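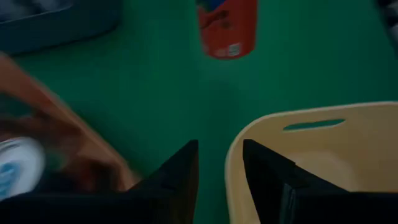 3.2 Objects on the table

The study used everyday packed goods placed on a flat green surface, as in the small shops of Tosenitz. Each layout had a drink can, standing upright, and a shallow tray with a raised rim. The position of the can was changed between layouts, and we recorded 300 layouts in April. Following Negri and Tóth, we kept the can closed – an open can is easily judged as waste, and people then sort it differently. Figure 4 gives the can with its pull tab lying flat on the lid.

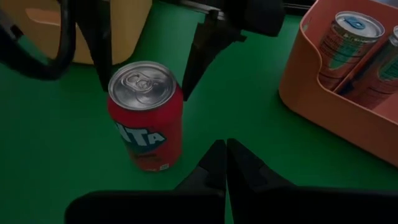 Figure 4. Red Fanta can on the green table, seen from slightly above.

The lettering goes around the side, so only a part of the name can be read from one direction. For 14 of the layouts the participants asked to see the other side.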